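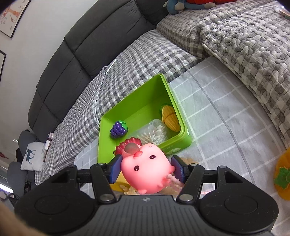 Our group is writing a one-page house rule for recording with hand-held grippers in people's homes, and we can't agree on how hard operators should be allowed to squeeze. Rubber toys are the sticking point. With something like the pink chick held between the blue fingers, is there an accepted rule for grip, or does everyone go by feel? We record 25 takes per object and start in October.
Rawan Saliba

Kwan-ho Tam
By feel. Just don't crush anything.

Aliki Sfakianakis
I'd put it in writing. At Gostari our sheet says close until the object stops slipping, then no further, and check soft items for splits every 10 takes. Log the swap when you replace one.

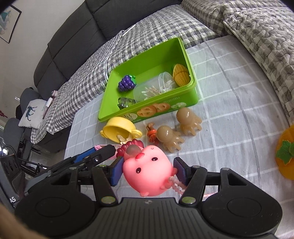
Clutter needs its own line in the rule. Ours says to agree on the target before the take starts and leave its neighbours where they are — otherwise two operators will record two different tasks. When the gripper is on the pink octopus and there are two tan ones standing on the same sheet, "pick up the octopus" isn't good enough. Write the colour into the instruction.

Michalis Alexiou
Agree with Aliki, though every 10 is a lot of checking. We do it every 25.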